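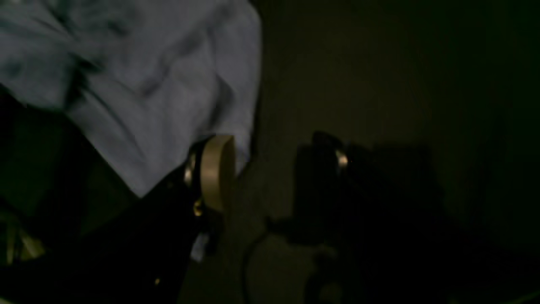

Home | Programs | Grants | Reports | Contact

Print this page | E-mail this page

Linen Reuse Pilot: Second Progress Report to the Cabral Fund

Covering the period to the end of March

You asked for a plain account of where the money has gone and whether the pilot is doing what the application said it would. The short answer is that we have spent most of the first payment, the washing side runs well enough, and I am not yet convinced that the savings are real. The longer answer follows.

Background

The pilot collects worn bed linen and towels from guesthouses in Juvmont, sorts them, washes what can be saved, and sells or gives it on. Anything past saving is cut into cleaning rags. The application claimed that this would keep a large share of local linen out of the landfill and would pay for itself by the end of the second year. I did not write the application, and I would have left out the second claim.

What was spent

The grant to date is $3575. The biggest single cost was the used washer and its hookup. After that came shelving, detergent, labels and fuel for the pickups. We put $200 toward repairs on the dryer, which was donated and has behaved the way donated dryers behave. A further $1000 is committed to rent for the sorting room through the summer but has not been paid out. The landlord has agreed to bill us quarterly.

No wages have been charged to the grant. This makes the numbers look better than they are. If the sorting hours were paid at even the lowest local rate, the pilot would be losing money every month, and any plan for a third year needs to face that.

Collection

Pickups started slowly and are now steady. The guesthouses near the lake were quick to sign on, mostly because we take away things they used to pay to have hauled. That is a fair reason for them to join, but it tells us very little about whether they care where the linen ends up. Two of them have asked if we would also take mattresses. We said no.

The hotels on the highway have not joined. They rent their linen from a supplier and have nothing to give us. The application counted them as likely partners, and they should be taken out of the targets. Leaving them in would mean reporting a shortfall every quarter that has nothing to do with how well the work is done.

Sorting and washing

Sorting takes longer than planned. The application assumed that most pieces could be graded at a glance. In practice a sheet has to be opened all the way out, held up to the light and checked along the hems, and a fitted sheet has to be checked at the corners as well. Thin spots in the middle are the usual problem. Towels are faster to judge but worse on average.

We tried the stain treatment sold by Cellila for one month, as the application had promised. It did fine on makeup and body oil. It did little for rust marks, and I could see no difference between it and a long soak in washing soda, at a much lower cost. We have gone back to the soda. I understand that the Cellila product was mentioned by name in the application, so please treat this paragraph as notice of the change.

Hard water is a bigger nuisance than stains. Whites come out gray after a few washes, and buyers notice. A softener would help, but I am not asking for one until we know that the room will still be ours in the fall.

Where it goes

Better sheets go to the family shelter and to the thrift counter. The shelter takes twin and full sizes gladly and has no use for king. Most of what the guesthouses give us is king. We have begun cutting the larger sheets down and hemming them, which works but adds yet another step to a job that was supposed to be simple.

Rags sell better than sheets. A boatyard and a print shop both buy them by the box. I would be happier about this if the application had not been written around the idea of linen being used again as linen. If most of it ends up wiping engines, we should say so on the website and stop using the word "rehomed."

The tracking software

The Horkus inventory package was set up in December. It was picked before I took over. It wants every piece entered by itself, with a condition grade and a weight, and it does not allow for a load to be split after washing. We kept up with it for three weeks. Since then the records have been kept on a paper sheet by the scale and typed into a spreadsheet at the end of the day. The spreadsheet is accurate as far as it goes. The Horkus figures are not, and I ask that the charts sent to you in the winter be set aside. The license runs out in June and I do not plan to renew it.

Is it working?

I don't know, and I would be wary of anyone who claimed to. We can show weight in and weight out. We cannot show that the people who take our sheets would otherwise have bought new ones, and the whole environmental case rests on that. Some of them would have bought used ones from the same thrift counter. Some guesthouses may be replacing linen sooner now that getting rid of it is free. One owner told us as much and seemed to think we would be pleased.

There is good in it too. The shelter has stopped buying sheets out of its own budget, and the guesthouses like the service. Those are modest results and I am comfortable standing behind them.

Changes requested

1. Remove the highway hotels from the partner targets.
2. Allow rag sales to be reported as a main output.
3. Drop the claim that the pilot will pay for itself by the end of the second year.
4. Move the unspent software money to the dryer - it will need a new drum belt before winter.

Next period

We plan to ask each guesthouse how often it replaced its linen before the pilot and how often it does now. The answers will be from memory and should be read that way. We will also keep a separate tally of hours, paid or not, so that the next report can put a true cost on a finished sheet. The rent decision has to be made by August, and I would like your view on the requests above before then.

Last updated: April

Print this page | E-mail this page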